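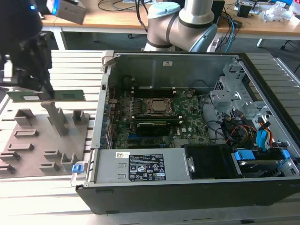 An open desktop computer case with the motherboard and an expansion card showing.

Mountaineering History: Notes for Session 2
How much of a first ascent can we believe?

Last time we went through the early climbs in the order the books give them. Now I want to go back and ask what those books rest on. Please have read the packet, including Doina Dimitriou's chapter on the Irberg, before we meet. The chapter is long and she repeats herself, but she went to the archive and most of the people she argues with did not.

1. What counts as evidence

A climber comes down and says he stood on top. For most of the period we cover, that was enough. If he belonged to the right club and wrote a decent letter, his name went in the register. If he was a local shepherd or a hired guide, his name often stayed out of it, even when he had been in front on the rope all day.

The usual kinds of support for a claim are these:

The climber's own account, written that week or thirty years later. Check which. Memoirs get quoted as if they were diaries.

Statements from partners. Read these for what they share. Two men who use the same odd phrase about the same ledge probably talked before they wrote, or one of them copied.

Things left on the summit: a cairn, a tin with a note, a flag. A cairn tells you that someone piled rocks. It does not tell you who, or when.

Observers in the valley. Telescopes were common at the big hotels, and so was cloud. Hotel owners also liked having a famous climb to point at.

Route description. Does the account match the ground? Students like this test best, and I trust it less than you do. Ice has melted, rock has fallen, and a man who turned back just under the top could still describe nearly all of it correctly.

2. The Irberg north ridge

The standard story is short. A party of two left the Spahić hut before dawn, climbed the ridge, and was back for supper. The register has one line about it. Every guidebook since has repeated that line, each citing the one before, and by now it looks like a lot of sources. It is one source.

Dimitriou makes two objections. The first is the time. She gives the ridge as 306 meters from the notch to the summit, with the hard climbing packed into the lower half, and thinks nobody in nailed boots could have done it and returned by supper. I don't find this convincing. We have no hour for supper and only "before dawn" for the start. People have also been wrong over and over about what earlier climbers could do in bad footwear.

Her second objection is better. The hut book for that night lists both men, but the page has been rewritten in a single hand, and the entries on either side of it are in several. She found this by looking at the book. The earlier writers worked from a typed copy, where everything is naturally in the same hand.

What does a rewritten page prove? Less than she wants. Hut books got wet, and wardens copied out spoiled pages. It does mean that the page can't be used as an independent check on the register, and it was the only check we had. My own position is that the ascent may well have happened and that we are not entitled to print it as fact.

3. The Morano photograph

You will see this one everywhere. Three figures, a snow crest, an ice axe held up. It is captioned as the summit of Morano in nearly every popular history.

Damir Softić compared the skyline behind the figures with the view from the top and could not get them to agree. He places the photographer on the east shoulder, 48 meters lower. His article is in the packet. I have one complaint about it: he used modern pictures for the comparison and says very little about how the snow crest might have changed. The rock peaks in the distance haven't moved, though, and those are what his case depends on.

Note what follows if he is right. The party was on the shoulder at some point that day. They might have gone on to the top and left the camera in the pack. The climbers themselves never said where the picture was taken. The caption was added by a publisher.

So be careful about the word "fraud," which turned up in a good many of your response papers. A wrong caption is a wrong caption.

4. Why the doubtful claims last

Some of it is laziness. Some of it is money, since a valley with a famous ridge rents more beds. National pride did plenty of work between the wars, and the anniversary article does it now — an editor needs a thousand words by November and the old story is sitting there ready to use.

The debunkers need watching as well. A book that says the hero lied sells better than one that says the hut book is hard to read. I have seen three "solved" mysteries on the same wall, all with different answers.

For next time

Read the Wekon letters, both sides of the exchange. Pick one claim made in them and trace it back as far as you can. Write two pages on where the trail stops. I am not asking whether the climb was done, and papers that spend their space on that will be handed back.

Bring the packet again. We did not get to the section on guides' wages and will start there.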